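Repeindre une vieille table en jaune sans traces de pinceau

Bon, je me lance, parce qu'on m'a posé la question trois fois depuis mars ! J'ai repris un plateau tout rayé et je voulais un jaune bien franc, pas un jaune poussin.

D'abord, on lessive. Vraiment. J'ai zappé cette étape sur ma première table et la peinture est partie en lambeaux sur un coin entier. Rinçage à l'eau claire, puis une nuit de séchage.

Ensuite, ponçage au grain 120, puis un passage léger au 180, toujours dans le même sens. On dépoussière au chiffon humide (l'aspirateur seul laisse un voile).

Sous-couche blanche obligatoire — le jaune couvre très mal, même les bonnes marques. Moi j'ai pris la Cokavine, au rouleau laqueur de 10 cm, et j'ai croisé les passes sans trop charger.

Puis trois couches fines de jaune, avec égrenage au papier 600 entre chaque. C'est long, oui, mais c'est là que tout se joue ! Pour finir, deux couches de vernis mat, et on attend une bonne semaine avant de poser du lourd.

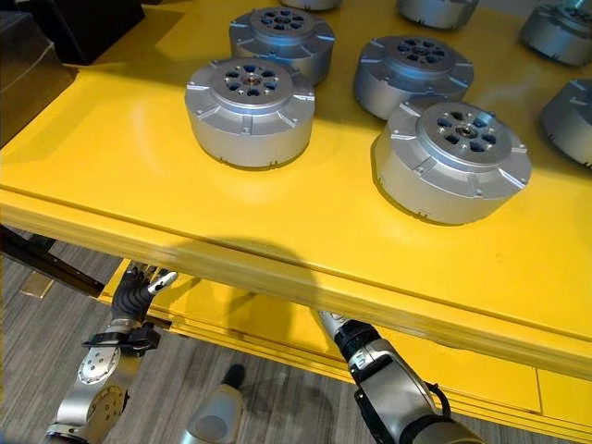 Lies Dekker : Merci pour le tuto ! Avec un vernis à l'eau, tu égrènes aussi entre les deux couches ? Le mien a peluché au rouleau mousse, je vais devoir tout reponcer.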